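Okay, hi everybody. Slide one stays up while people find seats. Start with the story, skip the bio.

So I first heard Concetta Lombardi on a cassette my aunt kept in her glove box. Side B was warped, and I still sing the third song with the wobble in it! (Pause, play 30 seconds of the song.)

She made 8 records, most of them for Narico, a label so small the singer mailed out the orders herself. The first one sold 473 copies. I love that number. I've met people who swear they own one, and I believe maybe half of them. 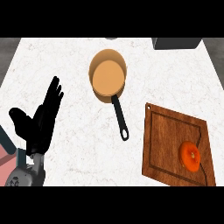
Slide 4: white marble countertop, computer render

Then comes the quiet stretch. She walked out of a show in Larkell one November, right after the second song, and didn't record again for years. Fans made up all kinds of stuff – a convent, a fishing boat, a new name. Her drummer, Fiorella Morelli, told me she was teaching piano and sleeping late. (Wait for the laugh, don't rush it.)

Now play the opening of Kestarum, the comeback record. Listen for the breath before the first line. They wanted to cut it and she said no way.

Take questions, then hand the mic back.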